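Seltgate planner: frequently asked questions
Last updated 2026-09-17

What does Seltgate do?
Seltgate is the task planner that sits between a policy and the arm controllers. It takes a goal such as "put the litter in the bag", breaks it into steps, gives each step to an arm, and checks the result before it starts the next one. It does no motor control of its own. That part is left to Saltis, our controller package, or to whatever you already run.

Do I need Saltis to use it?
No. Any controller that accepts joint targets and reports joint positions will work. You write a small adapter, and the one for Saltis is 900 lines with comments, so copy it and cut what you don't need. Most people find the gripper calls take longer to port than the arm calls.

Which perception models are supported?
Seltgate wants a list of objects with a mask, a rough pose and a confidence score. It doesn't care where the list comes from. Fundlow, the detector we ship, was tuned on household rooms and handles soft things like bags, paper and bedding better than it handles clear plastic. If your tasks involve bottles or drinking glasses, plan on adding your own labels.

Why does the planner refuse to move and print "no free arm"?
Both arms are holding something, or one of them never reported that it let go. Check the gripper state first. If a gripper reports a width above zero with no contact, the hold flag is stale. Run the release command for that arm and the queue should start again. Versions before the April release didn't clear the flag after an emergency stop, and updating fixes it.

How are steps split between two arms?
Each arm has a reach map. An object inside only one map goes to that arm. An object inside both goes to the arm with the shorter path, unless that path crosses the other arm's reserved space. You can pin an object class to one side in the settings file, which helps when one gripper has wider fingers.

Can one arm hold while the other works?
Yes, with a paired step. You name a holding arm and a working arm, and the planner keeps the hold until the working arm reports done or times out. The default timeout is fine for rigid objects. Raise it for cloth and trash bags.

What happens when an object changes shape during a grasp?
Fundlow sends a new mask on each cycle, and the planner compares it with the old one. If the overlap is too low, the step is paused and the grasp is planned again from the new mask. Crumpled paper used to trigger this over and over. The setting soft_overlap lowers the limit for classes you mark as soft, and it is off unless you turn it on.

Error 1469 appears at startup. What is it?
The camera clock and the arm clock don't agree. Sync both to the same source and restart. Error 1907 looks similar but means the head camera calibration file is missing — check the path before you recalibrate.

How should I set up a floor cleanup task?
Mark the bag as a container, mark the litter classes as soft or rigid, and set the floor plane by hand once per room. Carpet makes the depth estimate noisy, so leave some slack in the contact height. A downward grasp on flat paper works best with the fingers just touching the floor, and you should set a force limit so the arm doesn't press into it. Anything you want left alone, a water bottle for instance, goes in the keep list, and the planner will then treat it as an obstacle. 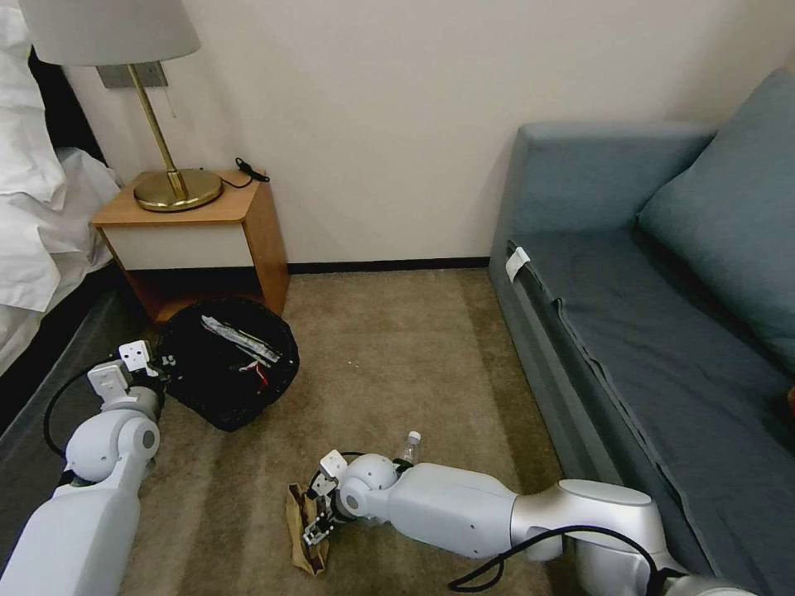
Bermúdez: We run cleanup with the keep list and it does what it says, but the padding around kept objects is too big by default. With a bottle near the paper, our planner called the grasp blocked every time. Setting keep_margin to 2 (it's in centimeters) fixed it. It would be good to have that in the docs.

It is in the settings reference now, under obstacles. The default has stayed the same, as a smaller margin causes trouble on arms with a wide wrist.

Can I replay a failed run?
Yes. Start the planner with logging on and each step is saved with its masks, joint positions and the reason it ended. The replay tool opens the log without a robot attached. You can change settings and see which steps would have been planned another way, though contact forces are only played back and never simulated.

Where do I report a bug?
Use the tracker and attach the log and your settings file. Reports without a log are kept open, but they usually wait longer.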